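Small Loads, Shared Machine: Laundry Habits at Plemero House
Project report, Home and Community Studies, October
Group: Nedville section

Why we picked this

Everybody in the house complains about the laundry corner. Socks go missing, towels come out gray, the machine runs half empty. We had a small budget — 200 dollars, most of it went on baskets and detergent — and wanted to see if changing how people sort and carry would help at all.

Not a big study. 16 households signed up. Some dropped off in the middle, see Problems.

What we did

First two weeks, no changes. People washed like normal and filled in the sheet taped to the wall. Then the basket rule: whites in a white basket with holes in the sides, grays and darks straight to the drum, never both in one pile. Basket goes on the floor next to the washer, door side, so nothing has to be carried across the room.

Detergent was Oda powder, one scoop per load. We compared a 500 g box and a 1000 g box becuase people seem to pour more out of a big one. They do.

Setup by the washer: front loader with the door open, perforated basket beside it with a folded white cloth in, one gray piece in the drum. Clear bowl on the floor past the basket.
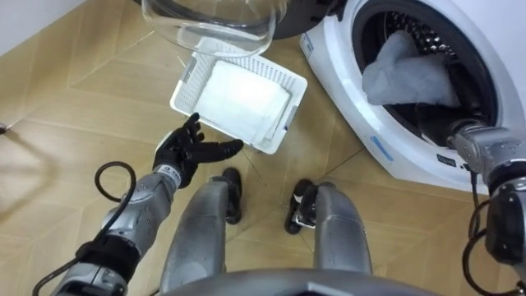
Sorting results

Mixed loads went down a lot in the first week of the rule. Crept back up by the third. Thursday evenings were the worst, that's when everyone wants the machine before the weekend.

Towels — better. Folding them before they go in the basket sounds pointless (they're about to get washed) but a folded towel lies flat and you notice right away if something else is on top of it. With a heap you don't.

Small items are still the weak spot. Socks and anything sock-shaped end up in with the whites, or hanging half over the rim, and get carried off with the wrong load. Most of the mix-ups written on the sheet were one gray thing in a white load. We started calling it a stray and gave it its own column.

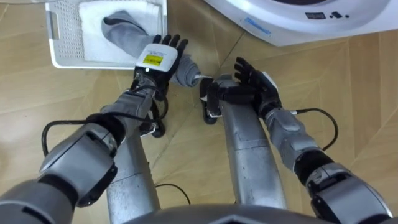 Fig. 2. Gray item over the basket rim, white towel under it. Logged as a stray.

Problems

The sheet. Pen kept vanishing. Some entries just say "wash" with no time.
Baskets. We ordered from Lukar and they came late so week three started on a Saturday insted of Monday.
Dropouts. Four households stopped writing things down, two said they forgot.
No proper control group. We know.

What we'd change

Put a second, smaller basket there just for socks. Hang the sheet at eye level, pen on a string. Ask people what they thought halfway through and not only at the end, by then half of them couldn't remember the first rule.

Raw sheets are in the blue folder, typed-up version still missing week four.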